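A day at the Fevthorpe bedding fair

Sat 27 December

We set off early to be at Skirno Hall when the doors opened, and were still behind a long queue for the car park.

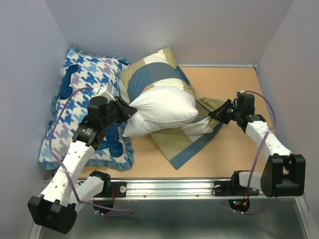

Parking was 2 pounds, paid in coins at a hut, and entry was free with the voucher from the October newsletter. Without it you pay at the desk.

The fair fills the main hall and the old dairy behind it. The main hall is sheets, duvets and towels, mostly end-of-line stock. I wanted a king-size fitted sheet with deep sides and found only doubles until the third aisle, where Tuhumury had a bin of them at the back. They let you open the packet and feel the cloth, which not every stall did.

The dairy was better. It is cold in there – keep your coat on – but the sellers have more time to talk. Irena Kaczmarczyk was showing how she pieces pillowcases from shirt offcuts. She cuts the blocks a little large, sews them in strips, then trims the whole panel square. She overlocks every seam inside, and told us most home-made ones fail in the wash at the open end. She had 142 finished cases with her and had sold half by lunch.

Mikel, the wool people, gave a short talk on filling. I learned that I have been washing my pillows too hot. The chairs ran out, so go in before the time on the board.

Lunch was soup and a roll. The cafe closes at two and they mean it. The toilets are across the yard and the path is uneven.

We came home with the sheet, two pillowcases and a wool underblanket. The bus back to Fevthorpe station leaves from the front gate, not the side one where we waited.

Print this page | E-mail this page

Comments

Jan: Did they have any single duvets this year?

Moorside: Went after lunch and the fitted sheets had all gone. Soup was good though.

Pat W: The voucher works for two people if you ask at the desk.

Contact us | Copyright Fevthorpe Days Out | Back to top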